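Forkow Furnished Residences
Frequently Asked Questions: Furnished Tenancies

The following information applies to all furnished suites managed by Forkow in the Karaki and Flemico buildings. It is provided for general guidance and does not replace the terms of the signed tenancy agreement. Where the two differ, the agreement prevails.

APPLYING FOR A SUITE

Who may apply for a furnished suite?

Any person aged 18 or older may apply. Each adult who intends to live in the suite must complete a separate application and will be named on the agreement. Children are listed as occupants and do not sign.

What documents are required?

Applicants must supply one piece of government-issued photo identification, proof of income or enrolment, and contact details for a previous landlord. Applicants who have not rented before may provide a letter from an employer or educational institution instead. Cheque stubs and direct deposit statements are both accepted as proof of income.

How long does it take to process an application?

Complete applications are normally answered within 8 business days. Incomplete applications are held until the missing documents arrive and are not placed in the queue before then.

What is the minimum term?

The minimum term is three months in the Flemico building and six months in the Karaki building. Terms may be renewed by written request submitted no later than one month before the agreement ends.

RENT, DEPOSIT AND UTILITIES

How is rent paid?

Rent is due on the first day of each month and may be paid by pre-authorized debit, certified cheque or electronic transfer. Cash is not accepted at either building.

How much is the deposit?

A deposit of $1000 is payable on signing. Deposits are held and returned in accordance with the legislation in force where the building is located.

Are utilities included?

Heat, water and waste collection are included in the rent. Electricity is included in the Flemico building only. Tenants in the Karaki building must open an electricity account in their own name before keys are released. Internet service is arranged by the tenant in both buildings.

Is parking available?

Underground stalls may be rented for $136 per month, subject to availability. Stalls are assigned to a specific licence plate, and a change of vehicle must be registered through the Zundix tenant portal. Visitor parking is limited to 12 hours in any one stay.

FURNISHINGS AND CONDITION

What furnishings are supplied?

Each suite is supplied with living room seating, a dining table and chairs, a bed and mattress for each bedroom, window coverings and basic kitchen equipment. Colours and styles vary from one suite to another. Bed linens and towels are not supplied.

How is the condition of the furnishings recorded?

An inventory and condition report is completed at the start of the tenancy with the tenant present. Both parties sign the report, and a copy is uploaded to the Zundix portal. Tenants who discover an omission have seven days from the date of possession to request an amendment in writing.
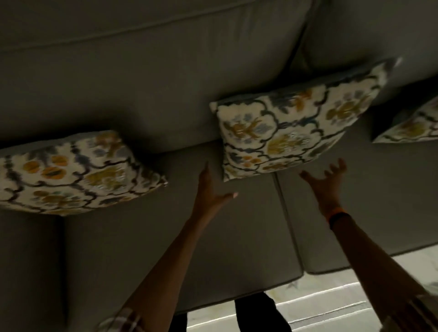

The same report is used at the final inspection. Any difference between the two is assessed with allowance for reasonable wear and tear, taking into account the age of the item and the length of the tenancy. Fading, light surface marks and minor flattening of cushions are ordinarily treated as wear. Burns, tears, pet damage and permanent stains are not.

May furnishings be removed or replaced?

Supplied furnishings must remain in the suite. A tenant who wishes to have an item taken away may submit a removal request, and storage charges may apply. Items may not be placed on balconies, in hallways or in storage lockers at any time.

May tenants bring their own furniture?

Yes, provided that exits, heaters and electrical panels remain clear. Upholstered items purchased second-hand must be inspected by building staff before they are brought inside.

How should upholstery be cleaned?

Tenants should follow the care label attached to the item. Bleach and solvent-based products must not be used. Spills that cannot be removed with a damp cloth should be reported through the portal.

REPAIRS AND ACCESS

How are repairs requested?

Non-urgent repairs are requested through the Zundix portal. Loss of heat, active water leaks and failure of an entry door lock must be reported by telephone to the building desk at any hour.

Will staff enter the suite without notice?

Written notice is given before entry, except in an emergency or where the tenant consents at the time. The notice states the reason for entry and the expected hours.

HOLIDAY HOURS

Is the rental office open over the holidays?

The rental office will be closed on Wed 26 December. Emergency calls will be answered by the building desk as usual. Move-ins scheduled for the first week of January must be confirmed through the portal before the office closes for the holiday, and keys will not be issued for unconfirmed appointments.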